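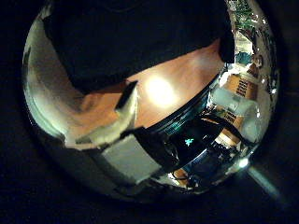 Jovita Hinojosa wrote:

> We've had the Clisel hand on the arm for three weeks now and I don't see us going back to the Likura. The wrist camera is the reason. One wide lens right at the fingers and you can drop both overhead cameras, the stands, the calibration board, all of it. Out of 333 grasps it missed 88, and most of the misses were soft things we always miss. The Byun controller picked it up without any changes. I'd like to order two more before the quote runs out. Does anyone object?

I don't object to the hand. I object to ordering two more on those numbers.

First, 88 misses in 333 is a bit better than one in four. What did the Likura do on the same objects, in the same order, with the same person resetting the table? If we never ran that, we have a number for one gripper and a good feeling about it. The Likura figures on the wiki are from July and were taken with the old pads, so please don't use those.

Second, the camera. I'm willing to be convinced, but look at how much of the view gets spent on a strip of shiny rim and on reflections squeezed up against it. The finger is easy to find, I'll give it that. So is the glare off the tabletop, which lands close to the middle, exactly where I would want to see what I'm about to close on. Printing on cardboard out near the right side can't be read at all. If the plan is to drop the overhead cameras, somebody needs to show me depth and pose from the wrist alone, with the room lights on, on a glossy surface. A dark cloth over the table doesn't count.

Third, "without any changes." I went through the Byun log and the close command is being sent 3 times per grasp. Maybe that's harmless. Maybe it's a retry covering for a dropped acknowledgment, in which case some of our good grasps are good by luck. Has anyone put a scope on the line?

What I'd ask for before we spend anything:

- both grippers, same arm, same objects, 333 tries each, misses sorted by object
- one run with the overheads unplugged and one with them on
- the Clano script for scoring, so none of us is deciding by eye what a "hold" is

I can take the Likura half. The mount plate is still in my drawer and the swap is four bolts. If the Clisel wins I'll sign the order the same afternoon, and if the quote has run out by then, they'll write us another one. They always do.

Also, who has the torque driver?

R.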